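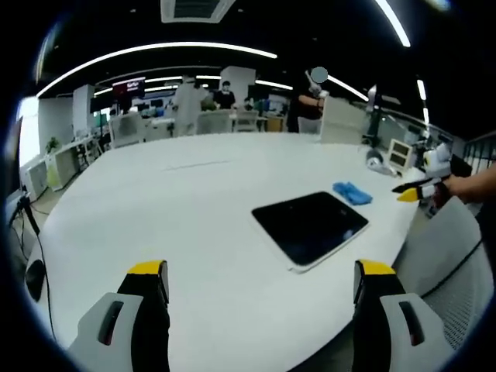 A tablet and a blue cloth on a white table.

Reference > Household > Cleaning cloths

6/30/21 - by Indira Thomas

A dustcloth is any soft cloth used dry to lift dust off furniture. I grew up with cut-up flannel shirts, and I still think they're great! Most people I know switched to microfiber after 2000 or so - it grabs dust without spray. My Cokstead pack came with 6, and I wash them apart from the towels (lint!). Skip the fabric softener, it coats the fibers.

Comments

Aisyah Saragih: Old T-shirts work too, mine get two more years that way.

dusty2213: Can I dry them on low?

Indira Thomas: Yes - I do.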